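Korkside Workroom, Terirton
Using the benches, desks and storage: frequently asked questions

Last revised 14 July 2026

These notes are intended for members, visiting project groups and staff of partner organisations who have been granted use of the Korkside Workroom. They should be read together with the Conditions of Use issued with your access card. Where the two differ, the Conditions of Use apply.

Who may use the workroom?

The workroom is open to anyone holding a current Korkside access card who has attended the induction. Guests may be brought in by a card holder, who remains responsible for them throughout the visit and must enter their names in the book by the door. Guests under sixteen are admitted on open days only.

How is the furniture allocated?

Furniture falls into two groups. Computer desks may be used by any card holder and are not reserved. Worktables and workbenches are reserved through the booking sheet, either by the half day or for a longer project period agreed in writing with the office. A project period may not exceed 38 days, after which the surface must be cleared completely, even where the same group intends to book it again.

A booking covers the surface and the space directly beneath it. It does not extend to neighbouring desks, to the walkway, or to chairs, which are shared by the whole room.

May small parts and tools be left on a worktable between sessions?

Yes, during a project period. Items left out should be grouped towards the back of the table so that the working area stays free. Small components belong in a compartment case with a lid, and circuit boards should be laid flat with the component side facing up. Hand tools may stay on the table for as long as they are in regular use.
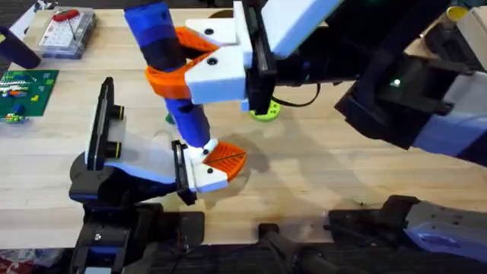

Half-day bookings are treated differently. Everything brought to the table must be taken away or returned to storage before the end of the session, and the table wiped down. Cloths are kept in the drawer under the sink. Please do not use solvent on the light wooden tops. If a mark will not come off with a damp cloth, leave it and report it to the office.

Which compartment cases should be used?

Clear plastic cases are strongly preferred, as the contents can be checked without opening them. Korkside lends cases free of charge for the length of a project period. Groups may bring their own provided that the lid closes securely. Open trays and jam jars are not accepted for screws, washers or connectors.

Each borrowed case carries a loan slip inside the lid. The slip should be left in place. When a case is returned, it must be empty; parts found in returned cases are placed in the common stock and will not be held for collection.

What should be done with loose circuit boards?

Boards in daily use may remain on the table as described above. Boards not needed for more than a week should be put into an anti-static bag, labelled with the group's name and placed on the project shelf. Bags are available from the office on request. Boards must not be stacked directly on top of one another, and nothing heavy should be placed on them. Damaged or unwanted boards go in the grey electrical waste bin and never in general waste.

Are there rules about cables?

Cables should be kept clear of the walkway. Where a lead has to run across a tabletop, it should be allowed enough slack to move without dragging other items with it. Extension leads may not be plugged into one another. Spare leads are returned to the hooks, coiled and fastened with the fabric ties supplied. Unlabelled leads found on the floor at closing time are collected and kept in the office until the end of the month.

Can personal laptops and keyboards be used?

They can. Laptops may be used at the desks or next to a booked table, and a separate keyboard may be set up where there is room for it. Card holders using their own equipment are asked to keep it within their own working space and to take it home afterwards. Korkside accepts no responsibility for personal equipment left overnight.

The desktop computers and wall-mounted screens belong to the workroom. Computer towers should not be moved, and the space in front of them should be kept free of bags and coats. Please log out when leaving a desk. Programs that need to run for some hours may be left running if a note giving your name, your extension or telephone number and the expected finishing time is left beside the keyboard.

Is food or drink permitted?

Cups are permitted on the computer desks. Food is not permitted anywhere in the workroom and should be eaten in the Delorme lounge on the same floor. Bowls and small dishes may be used in the workroom to hold materials or test items, but once used in this way they must not go back to the kitchen. Any bowl or dish kept for workroom use should have a strip of tape on the underside.

How should the large workbench be left?

The light-wood workbench with the dark blue legs is intended for work that needs a wide surface, and for setting out items that a group will return to several times in one day. Small items may be left standing on it during a booking if they are spaced well apart and none overhangs the edge. The bench should not be used for storing boxes.

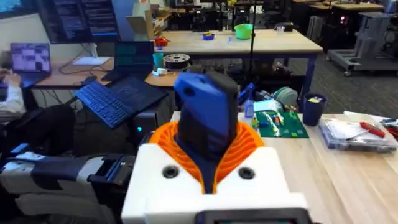

At the end of the final booking of the day, the top should be cleared and the items put back in the container from which they came. Groups who need an arrangement left undisturbed overnight must ask the office before four o'clock and complete a yellow card. Without a card, the evening staff will clear the bench and place its contents on the collection shelf.

The workbench is heavy and must not be moved by card holders. Requests to change its position should be made at least a week in advance.

Where are printing materials kept?

Spools of filament belonging to the workroom are kept in the Gornov cupboard, sorted by material and then by colour. A spool in use may stay on the desk until the job is finished. The loose end must be secured through the hole in the rim before the spool is put back. Part-used spools are weighed on return, and any with less than 100 grams remaining should be placed in the remnants box, from which all card holders may help themselves.

Filament bought by members for their own use should be marked with a name. Unmarked spools are taken to be workroom stock.

May deliveries be sent to the workroom?

Small deliveries are accepted at the front office if they are addressed to a named card holder. Cardboard boxes may be stored against the wall for up to a week, provided that they are closed and do not block a socket or a door. After that they should be flattened and taken to the recycling cage in the yard. Parcels weighing more than 38 kilograms cannot be received.

Is there longer-term storage?

A shelved store is available on the lower floor. Each project group is entitled to one 70-litre box without charge. Further boxes may be requested, subject to space. Liquids, batteries removed from equipment, and anything perishable are excluded. All boxes are checked in November, when groups will be asked to confirm in writing whether their box is still required.

What happens if something is broken or lost?

Breakages should be reported on the day they occur, using the form by the door. No charge is made for ordinary wear or for minor items. For larger damage to furniture or screens, the card holder's contribution is limited to £500. Lost property is held in the office for one month.

Whom should I contact?

Questions about bookings, furniture and storage should be addressed to Marcelle Lefèvre, Workroom Manager, at the Korkside front office. The office is open on weekdays from nine until five and is closed on public holidays. Urgent matters outside these hours, such as a leak or a failed lock, should be reported by means of the telephone in the entrance hall.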